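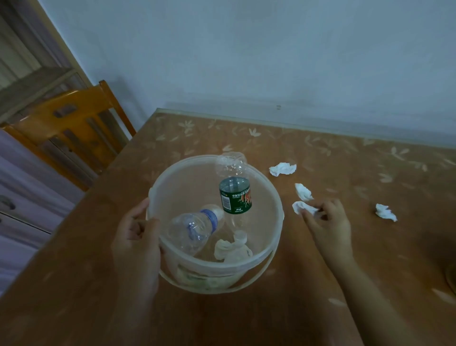 Sore heels: things I get asked

Is it a heel spur?
Maybe, but plenty of people have a spur and never feel it. Usually it's the band under the foot that's grumbling.

How long will it last?
Mine started in February and hung on for months -- sorry!
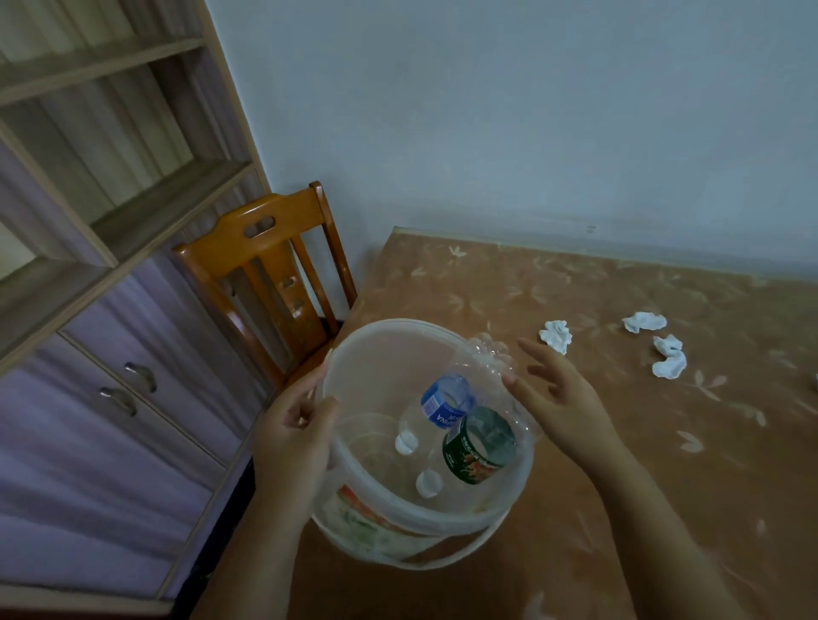 Should I stop walking?
No, just cut back a bit and stretch your calves first thing. I did 11 slow ones each morning.

When should I see someone?
If it's numb, swollen or hurts at night, ring your GP.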